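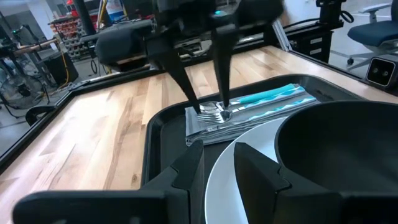 Fork, napkin and the teal handles.

The Long Table

My aunt left me her café in February, along with its debts, its smell of burnt sugar and a letter that said only, "Don't let them have the corner seat."

I had no idea who they were. I'd been to the Tilerora perhaps twice as a grown woman, both times for funerals (there was a very good ham, I remember that much), and I'd never noticed that the corner seat was any different from the others. It had a wobble. It looked out on the bus stop. You could hear the pipes in the wall if you sat there long enough, a sort of ticking, like someone sorting buttons.

Anyway, I opened up. I'd been made redundant from the carpet place and I thought, well, how hard can soup be? Quite hard! The first week I sold eight bowls, and one of those came back.

Then the woman in the green coat turned up. She ordered tea, didn't drink it, and asked ever so nicely whether she might sit in the corner.

"It's taken," I said. It wasn't. The word just came out, in my aunt's voice, a bit nasal.

She nodded as if we'd been having this talk for years, left the right money and went off up Montoya Street in the rain without putting her hood up.
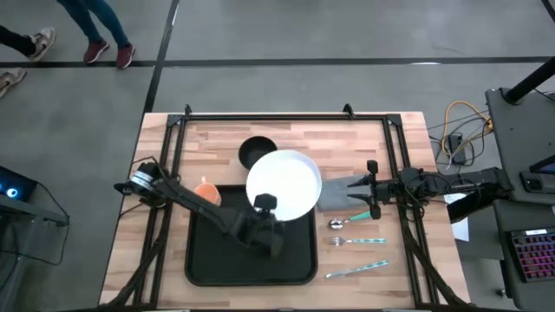 White plate on the striped wooden table.

The next day it was a man with a cello case. After him came two schoolgirls, and after them a vicar, or someone dressed as one. Always the corner, always so polite about it, and I said it was taken every time and felt ruder with each go. I rang my mother. She said my aunt had been funny about that seat since 2000, when she came back from her holiday in Pruko with a sunburnt neck and a key she wouldn't talk about.

A key! You'd think somebody might have mentioned a key.

I found it in the flour bin, wrapped in a bread bag. It was a stubby little thing with 2614 scratched into it by hand, and it fitted nothing in the building. I tried the cellar, the till, the meter cupboard and the back of the clock. I even tried it on the pipe cover behind the corner seat, lying on my stomach with a torch in my teeth and fluff all down my good jumper.
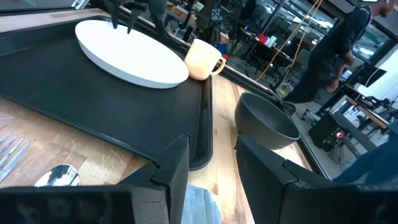
I stayed down there longer than I needed to, if I'm truthful. It was warm by the pipes, and from the floor the ticking was much clearer, and it had gaps in it. Four ticks and a rest. Four ticks and a rest. So I knocked back with the end of the torch, four times, feeling a proper fool.

It stopped.

I made myself some toast after that and sat up with all the lights on. When I unlocked the door in the morning the woman in the green coat was on the step, and the cello man was behind her, and the schoolgirls were sharing a bag of crisps by the bus stop.

"You've answered it," she said. She didn't sound cross. If anything she sounded tired, the way people do at the end of a long drive.

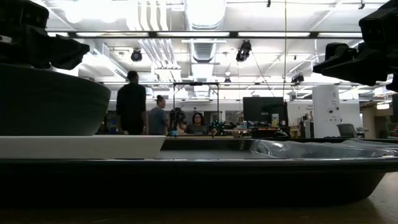

I let them in, all of them, and put the soup on out of habit. Leek. The girls laid the spoons out without being asked, and they knew which drawer. The cello man opened his case on the counter and there was no cello in it, just a small blue door, the size of a cupboard door, with Jumatent painted across the top and a keyhole full of lint.

"Your aunt always said she was too busy," the woman told me.

I got the key out of my apron. The seat in the corner was still empty, and they were all looking anywhere but at it, so I went over, held the table steady with my knee, and sat down.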